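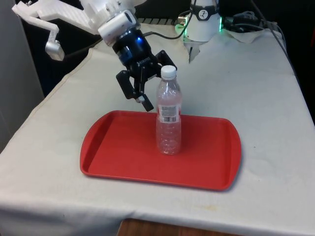 Sunday, cell 2, start 9:10

In with Deepika, nobody else booked. Goal for today = finish the written rules for tabletop sessions so Pirik can sign off and we stop arguing about it over lunch. Working from Raghavendra's draft (the one with the coffee ring). Reading it against what we really do at the table, changing whichever one is wrong.

Task for all of this is the bottle-and-tray one. Clear bottle, red tray, cloth on the table. Same as last week.

Before power on

Draft says "inspect workspace." Too vague, everyone ticks it. Changed to:
- hands flat along the cloth edge, front and both sides. Hem must not hang where a knee or chair can catch it
- every cable at the back edge traced by eye to where it leaves the table
- anything not in the task list comes off the table. Paper, rags, tape, pens, your phone
- tray pushed by one finger. If the cloth slides with it, re-lay the cloth

Deepika wants the cloth clamped. I want it clamped too but the clamps we have stick up and then we've put a hard thing in the sweep area. Left it open. Ask Gopinath if he still has the low ones from the Zellmont job.

Cables again. Rule now reads: no loop of cable nearer to the tray than the back third of the table. Shobha's wording was "kept tidy," which got us the mess in March. Third of the table is something you can check.

Speed and who stands where

Draft had two speeds. Cut to three lines, one per mode:
 teach / hand guiding: slow limit on, one person inside the tape, that person holds the enable
 dry run, no object: slow limit on, no one inside the tape
 recorded run: task speed, no one inside, second person on the stop

Second person on the stop means HAND ON IT. Not on a laptop with the stop nearby. Did five runs this morning with a stopwatch, Deepika on the stop, me calling out at random. When she had her hand on it she was fast every time. When she was typing notes she was late every time, and once she hit the table instead. Putting that in the rationale box, people will laugh but they'll remember it.

Gripper

This is the section I care about. The old sheet only talks about the arm and treats the gripper like a tool that's just along for the ride. It has its own pinch points, the linkage more than the fingertips. New lines:

1. Status light looked at, out loud, before anyone reaches in. "Light's blue" or whatever color it is. If you don't know what the color means you don't reach in, go read the card. (card needs redoing, see below)
2. Force set for the weakest object on the table, not the one you're picking next.
3. Fingertip pads checked at start of each session. Thumb on each, try to twist. Any turn = stop and refit.
4. No fingers between the linkage bars. Ever. Clearing a jam is done with power off and the plastic spatula.
5. Approach from above stops with clear air over the cap before closing move. I had 109 mm above the table for the hold point in the config, Deepika reads 138 in hers. Two people, two files, same task. Neither of us can say who changed it. See version rule.

Version rule (new)

One config per task, kept in the shared folder, initials and reason for each change on one line. No local copies on the cell PC. If you need to try something, name it with your initials and delete it same day. I know Rajeshwari has asked for this twice already. She was right, putting her name on the section so she gets the credit.

Printed parts on the arm

Nothing in the draft on these at all. We've got printed pieces up on the arm and they get treated like they are metal. They aren't. Added: look over printed parts weekly with a flashlight, layer lines at the joints first, then round the screw holes. White cracks or a gap you can get a nail into = part comes off and gets logged. Spare set printed before it's needed. Anything hanging off the arm counts as part of the arm for clearance, so measure from the lowest bit and not from the flange. I got this wrong on Thevar's form the first time round.

Objects

Bottles: cap on, screwed down, label left on so everyone's running the same thing. No liquid unless the run sheet says so, and then only with the tray under it and the power strip off the floor. Squashed bottles go in the bin, don't push the dent out and reuse. Zeklow want their runs on fresh ones only, fine, same rule for all.

Tray: orientation written on the run sheet. "Roughly square to the table" is not an orientation. Tape marks under two corners.

11:40 tea

Tried the whole checklist cold, Deepika reading and me doing. Took too long, mostly me hunting for the spatula. It lives on the hook from now on. Second go was much quicker. Skipped nothing the second time, she was watching.

Two items got cut after that:
- "confirm ambient lighting." With what?? no meter in the cell. Out till we have one
- "notify neighboring cells." Only matters if they share the stop circuit, and ours doesn't

Logging near misses

Gopinath's point from the Tuesday call: last sheet had a box for incidents and no box for nearly. Our log is at run 377 and has one entry under incidents. I can think of four nearlies without trying, two of them mine. So new column, one line, no names needed. Tip over, unexpected close, someone inside the tape, cable snag. Write it down before the next run, not at teh end of the day.

Still open
- clamps (Gopinath)
- status light card, bigger type, laminated, on the wall at eye hight
- who signs for visitors. Okafor people just walk in and lean on the table
- hold height, 109 or 138, measure it properly with the tall bottle and pick one
- Shobha to read the speed section, she'll hate the third line
- does the tape on the floor move when the table moves? it should. nobody's written that down

Draft 4 saved in shared folder, my initials. Power down 12:55, Deepika checked it behind me.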